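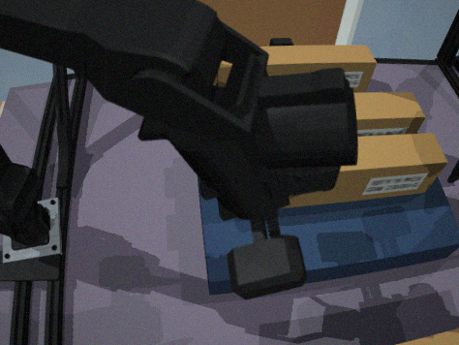
The Quiet Work of Corrugated Board

A corrugated carton fails slowly. It leaves the converting line at full strength, is folded flat, shipped, erected, filled, taped and stacked, and at each of those steps it gives up a little of the load it could once carry. By the time it stands at the bottom of a pallet in an unheated warehouse in December, it may hold less than half of what the laboratory sheet promised.

Grundelus, a contract packer that handles dry foods and small hardware, spent most of last year measuring that loss. The company had switched to a lighter board from the Usov mill and saw a rise in crushed bottom layers within a few weeks. The mill's test values were in order. The trouble lay in the distance between the test and the floor.

The standard compression test is simple. An empty box is sealed, conditioned at a fixed temperature and humidity, and pressed between two flat plates until it buckles. The new carton reached 580 pounds. The old one had done better, but the new figure was still well above the 13 cartons' worth of weight that the design allowed for on paper.

Humidity accounts for the largest part of the gap. Paper fiber takes up water from the air, and the bonds between fibers soften as it does. Board that leaves the mill dry will keep absorbing moisture until it reaches balance with the room. Cycling is worse than a steady damp state: a carton that moves between a heated packing hall and a cold dock will creep faster than one left in either.

Time is the second factor. A load that a box carries easily for an hour can collapse it in a month. Grundelus logged 364 pallets from packing to dispatch and found that the failures clustered among those held longest, whatever the product inside.

Stacking pattern is the third, and the cheapest to change. Most of a carton's strength sits in its four vertical corners. In a column stack the corners line up and the load passes straight down. In an interlocked stack, which resists tipping better, corners bear on the weak middle of the panels beneath. Overhang does similar damage. A carton that extends past the pallet deck has two of its corners resting on nothing.

The fix, in the end, was mostly a matter of layout. The packer moved to column stacking for the lower layers and interlocked only the top one, with a tie sheet between. Pallets with missing deck boards were pulled from use. Hodžić, the firm that supplies the stretch film, reset the wrap tension - it had been high enough to bow the outer panels inward.

Heavier board went back into service for a single product line, a range of boxed fasteners stored at the Wundeck depot, where the stock can sit for 9 weeks and the building has no climate control. Everything else stayed on the lighter grade.

Board weight is still the first thing buyers ask about. Flute direction, glue line and storage time rarely appear on the order form, and the Usov mill now prints a space for the last of these on its quotation sheet.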